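Clamp marks on table edges

Home Workshop > Furniture and Finishing

oakapple_
26/03/2021
I have an old kitchen table that I use as a desk. There's a Namov lamp on the back edge which screws up from underneath, and it has been there since January. I moved it yesterday and there are two dents, a round one underneath and a longer one on top. Top is waxed, pine I think. Can the dents be got out, and what should I put under the clamp next time? I paid 40 pounds for the table so I'm not going mad about it, but I'd like it not to get worse.

tenon_saw
Pine will dent if you look at it. Damp cloth, iron on medium, a few seconds at a time, and let it dry before you decide it hasn't worked. Take the wax off first or the steam won't get in. Leave the one underneath.

gatepost49
Cork. The self-adhesive sheets from Arumugam in Derstead, the 3 mm not the 2. Cut it bigger than the clamp foot.

lowerfield
I wouldn't use cork. It squashes, so you tighten the clamp, then it squashes again. Mine ended up as brown crumbs and the lamp had turned round on itself. A bit of thin ply top and bottom spreads the load and you don't have to crank it up so hard.

gatepost49
Never had crumbs. If yours crumbled it was the cheap stuff.

lowerfield
It came from the same shop.

marsh_end
Leather offcuts if you can get them. The upholsterer in Sivelville sells a bag of bits for 11 pounds and I've used them under vices, a mincer and a sewing lamp. Rough side to the wood. Don't use dyed leather on bare pine, it will leave colour.

tenon_saw
Agree with lowerfield about ply. The pad isn't the main thing though, it's the area. A clamp foot the size of a 10p will mark anything if you do it up tight enough.

oakapple_
Thanks all. Wax is off and I've ironed the long one twice. It has come up most of the way. You can still feel it with a fingernail but you have to know where it is.

What about tape? I've got a roll of white cloth tape and was going to use that.

gatepost49
Tape won't do anything for dents. Too thin.

marsh_end
It's all right for scuffs. It does nothing for pressure, agreed. I wouldn't rely on it for pine.

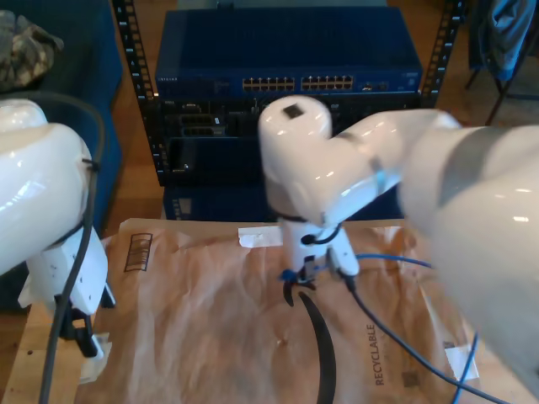
Black clamp on the table edge, white tape lower left.

lowerfield
Cloth tape also leaves glue behind after a summer. White spirit shifts it, then you're waxing again.

oakapple_
OK, no tape. I'll try ply with a bit of leather stuck to it so it doesn't slide. Does it matter which glue?

marsh_end
PVA is fine. Put it under some books overnight.

tenon_saw
Round the corners of the ply a bit as well or you'll have a nice square dent in place of the round one.

gatepost49
Still say cork. There's a long thread on this in Finishing, 341 replies, and plenty of them use it.

lowerfield
I've read it. Half of those replies are you.

oakapple_
Ply cut, glue's on. Will put the lamp back on Sunday.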